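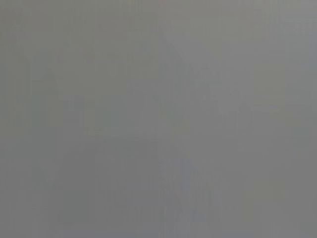

Nandorix wrist camera kit, second version

Reviewed by Sang Vi for the Drilstead workshop equipment pages

The Nandorix kit is sold as a way to give an older arm "eyes at the wrist" in an afternoon. You get the camera, a clamp, 22 cable clips, a small controller box and a licence for the viewing software. We paid full price and had it on our bench arm for most of August.

Fitting took us 170 minutes, which I suppose is an afternoon. The clamp is good. The cable is too stiff for its length and I would budget for a better one -- Krishnan sell a softer lead that fits the same socket.

The software is where my patience went. It reports "connected" when the controller box is talking to the computer, and that light tells you very little about what the camera is sending. A flat grey picture with faint vertical stripes still counts as connected. There is no warning for low contrast and no option to stop the arm when the view is useless. The sales page calls this "always-on vision". I would call it a cable check.

Nandorix support answered within the day and sent a settings file. I have asked twice whether a contrast alarm is planned and been told it is "under review".

Against the Pustitz kit, which we had last year, this one is lighter and easier to mount. Pustitz does at least let you set your own limits for a bad picture, and writes them to a log you can read.

Price: 182 for the kit, 40 a year for the software after the first year. The yearly fee is not on the front of the box.

Would I buy it again? For watching an arm while someone stands beside it, perhaps. I wouldn't leave it running alone overnight, whatever the leaflet says.

Spare clamps and clips are sold separately.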